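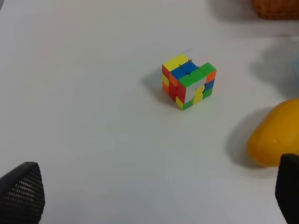 3.2 Objects and surface

The Stillo set consists of 299 household items, from which pairs were drawn so that each pair combined one manufactured object with flat faces and one natural or molded object with a curved outline. All pairs were laid out on a matte white tabletop under diffuse light. A pale surface was preferred to the gray one used in the Bomar study, where the darker items tended to merge with their own shadows and raters disagreed on where an object ended.

Puzzle cubes were included in 14 of the pairs. They are useful because a single item carries several saturated colors at a known spacing, and because the black gaps between tiles give raters a clear edge to work with. Cubes were always presented scrambled. We did not square up the layers before placement, as a small twist between layers is the usual state of a cube that has been handled, and the dark wedges it exposes at the tile borders are part of what raters must learn to ignore when naming colors. In Figure 2 the top layer is slightly out of line in this way, while the three visible faces still show clearly separated tiles in blue, green, yellow, orange and red, with one tile in white.

Yellow proved to be the most troublesome color. A yellow tile and the skin of a ripe fruit can receive the same name from a rater even when the fruit shades toward orange along its lower curve. Small speckles and blemishes on the skin were left alone – wiping or turning the fruit to hide them would have made it less like the items people meet in a kitchen.

Raters gave 1,414 color names for the cube pairs. Names were reduced to basic terms with the Pelletier list before scoring. Shadows on the tabletop were scored separately, following the Zunley protocol, with a soft-edged shadow assigned to the object nearest its darkest part. Two raters who skipped this step were excluded from the shadow analysis but kept in the color analysis.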